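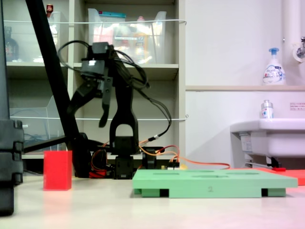
OK so our robotics club is officially in panic mode (the fun kind) and I'm going to post through it. The Gristemum student challenge is this October and our arm has opinions about everything.

The task sounds like something you'd give a toddler. Pick up a block, put it in a slot in the tray, go back and get the next one. You get 80 seconds per run and the arm has to do all of it on its own. No touching, no yelling (the yelling rule is mine).

We named the arm Koneck. I voted for something else and I lost and I've made peace with it. It's a little black servo arm with two fingers and more cable than anyone planned for.

About that cable!! It loops from the gripper down to the base, and last month the wrist kept stopping short on one side. We blamed the code for two whole meetings. Rewrote the reach function. Then someone held the cable up with a pencil and the wrist went all the way over, no problem. So now we leave big floppy loops and it looks like a mess and I love it.

Tray number 2 is the light green one. Tray number 1 had slots so tight that even I had trouble getting a block in by hand, and I have thumbs. We sanded it, then we over-sanded it, so it lives in a drawer now.

Things I did not know before I joined: a servo that's fighting itself makes a sound like an angry electric toothbrush. You start hearing it in your sleep.

Someone asked how we teach it where the slots are. Super low tech! We move the arm by hand to each spot, save the joint angles, and have it play them back slowly. Then we nudge the numbers until it stops smacking the edge of the tray. A camera is on the wish list for next year.

The catch is that if anybody bumps the tray, every saved spot is wrong. Ask me how I know. (It was my elbow.) We put tape marks down on our practice mat at home base now and I check them like a maniac.

Scores from this week, if you're into that: 37 practice runs, 13 clean ones. A clean run means every block seated and nothing knocked over. Last week we had zero clean ones so I bought myself a donut.

Most of the bad runs are the same failure, too. The fingers close a hair early and pinch the top corner of the block, it tilts, and off we go. Going to try a short pause before the close and maybe some rubber on the fingertips.

Team Celtidia posted a full run in the group chat and it was SO smooth. I watched it four times. Very happy for them, very jealous, going back to my servo settings.

Update, 9 pm: the pause helps! Rubber gets glued on tomorrow. If you have a favorite glue for tiny fingertips, please tell me.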